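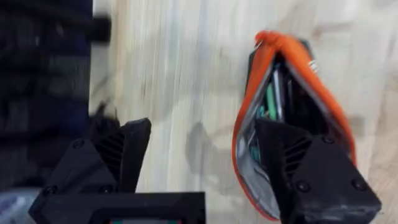 Wrist view, Farkis fingers on the pouch.

Print this page | E-mail this page

GRIPPER COMPARISON – PRE-RUN AND RUN CHECKLIST
Farkis fingers vs. Prollby fingers, Mostport bench
Checked by: Tadeo Echeverría

1. Finger screws tight, both sides – OK
Comment: Still snug from the April swap. Scuffs on the black faces are cosmetic.

2. Ribbed inner faces free of lint and grit – OK
Comment: I love these ribs! Wipe them every 20 cycles all the same.

3. Grip force limit set before soft items – OK
Comment: Start low on the zippered pouch with the orange edge and go up one step at a time. Stop if the small parts inside start to shift.

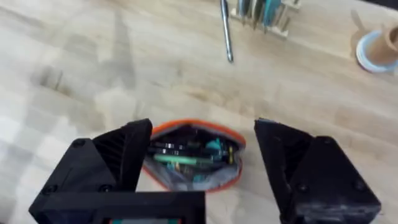
4. Fingers fully open before descent – OK
Comment: Come down straight and slow, with a finger on each side. The Prollby set gets the same approach, or the comparison means nothing.

5. Hand tools outside the reach zone – WATCH
Comment: Screwdriver is on the table. Move it farther back before the 200-cycle run.

6. Two-arm cloth hold, speed capped – OK
Comment: My favorite test of the lot – so much to learn from a bit of cloth. Keep hands away while both grippers are closed.

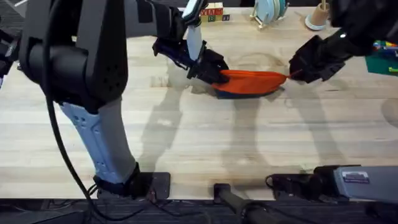 Item 6, one gripper at each end of the orange cloth.

7. Cables clear of the arm joints – RECHECK
Comment: Follow the long black one on the left arm through a full sweep.

8. E-stop tested from both sides – OK

Next: Prollby set, items 1 to 7 again.

Print | E-mail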